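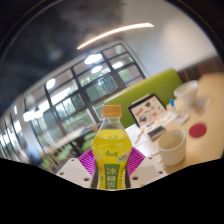
Die Pegelstation Hekbridge

Der Pegel Hekbridge liegt unterhalb des Wehrs am linken Ufer. Er besteht aus einem Schacht, einem Schwimmer mit Gegengewicht und einem Schreibgerät der Bauart Warnoleo. Die Trommel des Geräts dreht sich einmal in 28 Tagen. Danach ist der Bogen zu wechseln, die Feder aufzuziehen und die Tinte nachzufüllen.

Der Beobachter wohnte vier Kilometer flussaufwärts. Er ging zu Fuß, auch im Winter. In der Tasche trug er den neuen Bogen in einer Papprolle, einen Lappen, eine Taschenlampe und etwas zu trinken. Die Dienstanweisung sah für den Wechsel keine Uhrzeit vor, nur den Eintrag der Uhrzeit.

Am 24. Dezember 2022 zeigte der Bogen eine Linie, die er nicht kannte. Der Wasserstand war in der Nacht um drei Zentimeter gefallen, hatte so verharrt und war auf den alten Wert zurückgekehrt. Die Flanken waren senkrecht. Ein Fluss dieser Breite fällt nicht senkrecht.

Er prüfte den Schwimmer. Das Seil lief frei, die Rolle hatte kein Spiel. Er prüfte den Zulauf, der im Juli gespült worden war. Er legte die Latte an und las denselben Wert ab, den die Feder schrieb. Die Abweichung zwischen beiden war null, und er trug null ein.

In der Spalte für Bemerkungen standen die Einträge seines Vorgängers. Sie betrafen Eis, Treibholz, einmal einen Aal im Zulaufrohr. Er blätterte zurück, bis die Handschrift wechselte. Auf einer Seite ohne Jahreszahl fand er dieselbe Form, mit Bleistift nachgezeichnet: senkrecht hinunter, waagerecht, senkrecht hinauf. Daneben stand: Gerät in Ordnung.

Das Büro Abou Jaoude, das die Bögen auswertete, übernahm nur Tagesmittel. Im Tagesmittel war die Stufe nicht enthalten, sie verschwand beim Runden. Er wusste das, weil er früher selbst dort gerundet hatte, an einem Tisch am Fenster zum Hof, fast 1000 Bögen.

Er nahm den Bogen ab, ließ die Tinte trocknen und schob ihn in die Rolle. Den neuen Bogen spannte er auf, setzte die Feder an und wartete, bis der erste Strich zu sehen war. Er löschte die Lampe und blieb im Schacht stehen. Das Wasser unter dem Gitter machte kein Geräusch. Am Gegengewicht war keine Bewegung festzustellen.

Oben schloss er den Deckel und notierte die Uhrzeit. In die Spalte für Bemerkungen schrieb er: Gerät in Ordnung. Auf dem Rückweg hielt er sich dichter am Ufer, als der Weg es verlangte.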